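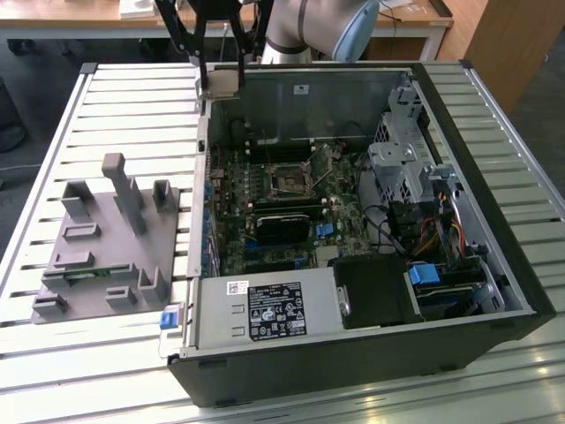

Fedoruk Motors is hiring a warranty and recall technician for its service center in Etham. We sell and service electric cars and light delivery vans, and most of the work in this job is on vehicles that come back to us under factory warranty. A good part of it is small and fiddly: control units, connectors, brackets and fasteners in tight spaces, much like working inside an open desktop computer tower laid on its side on a slatted aluminum bench. If you have only done tires and brakes, you can still apply, but expect a bench test at the interview.

The service center has 3 lifts with high-voltage isolation equipment. It handles cars sold in Etham and at our smaller showroom in Brirkach, which has no shop of its own. Vehicles from Brirkach come over on the transporter before 8 a.m. and go back the same evening when the work allows.

What you will do

Diagnose charging, battery cooling and low-voltage faults
Carry out recall and service campaign work
Replace door modules, cameras, sensors and control units
Write up warranty claims, with part numbers and photos, before the vehicle leaves the shop
Road test after repair
Drive to Brirkach now and then for a car that cannot be moved

What you need

A finished apprenticeship or a two-year certificate in automotive or electrical work
A valid driver's license
High-voltage training, or willingness to complete it in your first months with us - we pay for the course and your hours
Enough computer skill to use diagnostic software and fill in claim forms without help

Experience with vans is useful. We took on the Cavik delivery van last year and the claims on its sliding door wiring keep coming in.

Pay and hours

Starting pay is 3760 a month before tax, full time. There is a signing payment of 1000, paid with your first full month's wages. The shop is open from 7:30 a.m. to 5 p.m., and the early and late shifts rotate. Overtime is paid or taken as time off - your choice. Work clothes and insulated tools are supplied. You may bring your own hand tools, but they must be listed with the shop office.

How to apply

Send a resume and copies of your certificates to the service desk at Fedoruk Motors in Etham, or hand them in at the parts counter. Put job number 1396 on the first page. A cover letter is optional. Applications are open until the end of March, and interviews are held at the shop in the late afternoon. The bench test takes an hour.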